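Household Task Guidance: Dusting and Tidying with Hand-Held Grippers

Prokura Training Rooms, Estley. Revised in August.

The following advice is intended for staff and visiting demonstrators who show household tasks by hand, with a pair of grippers, or by remote control from the operator's desk. It covers light dusting and the clearing of tables and shelves. Guidance on laundry and dishes is kept on separate pages.

Before you begin

Decide on the task and say it aloud in one short sentence, such as "dust the table and leave the flowers where they are." A task that cannot be put in one sentence should be divided. Demonstrators at our Brustholm site found that table and shelf work recorded as a single task had to be separated later by hand, and 51 recordings were set aside for that reason.

Check that both grippers open and close fully. Wipe the rubber pads with a damp cloth and allow them to dry. Dust from earlier sessions collects in the ribs of the pads and will be carried onto light surfaces. Marker cards must lie flat and be free of fingerprints. A card that has begun to curl should be replaced and not taped down.

Adjust the straps of the backpack before picking up the grippers. It is difficult to do so afterward without setting them down, and setting them down ends the recording.

Dusting a table with objects on it

Work from the far side of the table toward yourself. Hold the duster lightly near its base, with the soft part clear of the jaws. A tight grip flattens the fibers and pushes dust along the surface. Use one gripper for the duster and keep the other free to lift or steady what is in the way.
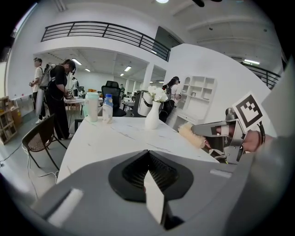
Fluffy beige object, resembling a duster head, held in the right-hand gripper. The vase, bottle and cup remain on the table.

Lift light objects, dust beneath them and return them to the same spot. A tall cup with a lid should be taken below the middle and kept upright. Bottles are best held at the widest part of the body; the cap should never be used as a handle. Vases with flowers are to be steadied with the free gripper and dusted around. They are not lifted during a demonstration, whether or not they contain water.

Move at the pace you would use at home. New demonstrators tend to slow down near glass or china, and the pause is then learned as part of the task. If you are uneasy about an object, remove it before the recording starts.

Shelves and open cubbies

Begin with the top row and finish at the bottom. Take out the contents of one cubby at a time, dust the back and the base, and put the items back before going on to the next. Turn your whole body toward the shelf – reaching across with the far arm hides the work from the near gripper.

Working by remote control

The Fan desk follows the same order of work. Allow 2 seconds after each grasp before lifting, so that the operator can confirm the hold on the screen. Stop at once if the picture freezes, and resume only from the last completed step.

Afterward

Shake the duster outdoors and wash it by hand in mild soap once a week. Hang it to dry with the fibers down. Coil cables loosely and keep them off the walkways. The Estley rooms have logged 449 table recordings to date, of which 110 were made by remote control – please enter yours in the same log before leaving. Worn pads and missing marker cards should be reported at the front desk.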